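Shorts and Belts: Your Questions

Sultinwood Clothing Care – Help Pages
Last updated 2022-12-01

Do I have to take the belt out before washing?
Yes. Metal buckles knock against the drum and can chip the enamel, and a woven belt left in its loops can wrap around other clothes. Take it out, empty the pockets, close the zipper and turn the shorts inside out.

What temperature should I use for denim?
Cold water is fine for most loads. If the shorts are stained, pretreat the spot instead of turning up the heat. Follow the care label if it says something different from what we say here.

Can I put a woven fabric belt in the machine?
We don't recommend it. Wash it by hand in a sink with a little mild detergent, press the water out with a towel and lay it flat. Leave it overnight before you put it back. A damp belt can leave brown marks on the waistband.

My shorts have a leather patch at the back. Is that a problem?
Leather patches get stiff and shrink a little with washing. Keep them out of the dryer if you want them to last. If a patch curls, put it under a heavy book while it is still slightly damp.

How do I thread the belt without twisting it?
Lay the shorts flat on a table with the waistband toward you and the legs pointing away. Start at the front opening and pass the plain end of the belt through one loop at a time. Pull the slack through after every second loop and check that the same side of the belt is facing out. Fasten the buckle last. 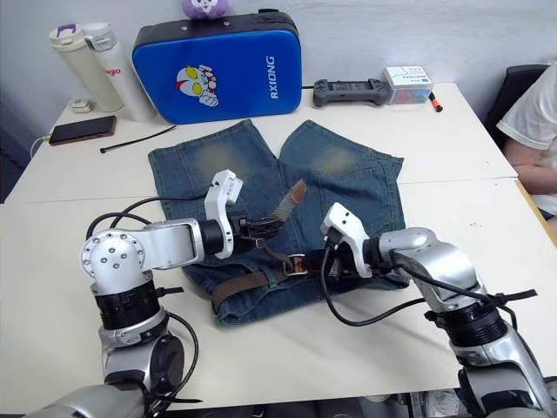
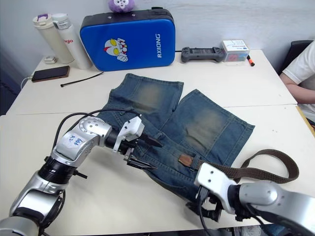 Denim shorts laid flat with the waistband at the near side of the table and a brown woven belt in the loops.

Should the belt stay in when I fold the shorts?
For a drawer, take it out and roll it. For a suitcase you can leave it in – fold one leg over the other, tuck the belt ends inside the waistband and fold the legs up once.

The belt is too long. Can I shorten it?
Most woven belts can be cut at the buckle end if the buckle is a clamp type. Cut a little at a time and seal the end with fabric glue. Allow 60 minutes for the glue to set, or longer if the tube says so. If the buckle is stitched on, take the belt to a repair shop.

Why are the thighs of my shorts lighter than the rest?
On many pairs the fading is put there before the shorts are sold, and it is not a fault. Washing inside out slows down any further fading.

Where can I get a replacement buckle?
We carry two sizes, both listed in the shop under item 3457. Measure the width of the belt before you order. Orders placed in November have all been shipped.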